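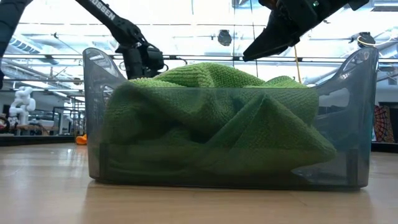 Section 4. Setting up and running a two-arm cloth station

Applies to all Todeck twin-arm stations, Shearer grippers or Jaker grippers. Read section 3 (power and stops) first. Last checked October 2022.

4.1 Before you switch on

1. Walk the floor area. Both arms at full stretch, plus a step. Nothing in there you'd mind being hit.
2. Floor dry, swept. Planks get slippery under a bin if there's dust.
3. Cables. Follow each one from base to wrist by hand. No loops hanging where a finger can hook them. Clip or re-route, don't tape.
4. Press both stop buttons, one at a time. Reset. If either one feels sticky, stop here and ring Rirneck support.
5. Hair tied back, lanyards off, sleeves above the wrist or buttoned.

CAUTION: the arms can move when the stop is reset. Stand outside the marked line first, then reset.

4.2 Bin and cloth

1. Use a see-through bin with low sides. Solid colours are allowed but you lose sight of the fingers from the side, so go slower.
2. Set it flat on the floor, long side to the operator. Must not rock.
3. Cut-out handles are a snag point. Keep finger paths away from the openings, both ends.
4. One cloth at a time for the first runs. Towel is best. Drop it in bunched up, don't fold it. Heaped over the rim is fine as long as it isn't hanging down the outside.
5. No buttons, zips, pins or drawstrings untill the station has passed 4.4.

Note: pick a cloth colour that stands out from both floor and bin. Green or orange does well on pale wood. Grey on grey does not.

4.3 Bringing the arms in

1. Select Slow. The panel shows 56 when Slow is set. Any other number, go back and select again.
2. Bring the left arm down over its half of the bin. Hold above the cloth, don't touch.
3. Same with the right. Each gripper stays on its own side. No crossing over at this stage.
4. Check the status light on each Shearer gripper. Green only. Any other colour, see section 7.
5. Look from the side, at floor level, from outside the line. Finger tips clear of the rim? Carry on.
6. Lower one arm, close, lift a hand's width, open. Then the other. Then both.

CAUTION: never reach into the bin with the arms live. Not to straighten the cloth, not for a second. Stop button, then hand.

CAUTION: if a finger catches the bin, do not pull the bin free. Press stop, open the gripper from the panel, lift the arm away by hand.

4.4 Pass check

Run programme 78 (left lead), then 79 (right lead). Each has to finish 2 times in a row with no stop and no bin movement. Bin shifted at all? Counts as a fail. Mark the floor at the corners, re-seat it, start the check again.

Write the result in the station log with your initals. Fails go in too, please. Blank pages are no use to the next shift.

4.5 People nearby

- One operator in charge at any time. Say it out loud when you hand over.
- Visitors stay behind the line even when the arms are parked.
- Other robots in the same room need their own stop and their own operator. Don't share.
- Leaving the station? Arms raised, Park, key out. Key goes with you.

4.6 Shutting down

1. Raise both arms clear of the bin.
2. Park. Wait for the tone.
3. Key out.
4. Take out the cloth and check it for pulled threads. Torn ones go in the scrap bag.
5. Wipe the finger pads with a dry cloth. No sprays.

For pads worn before the August service, see 6.2.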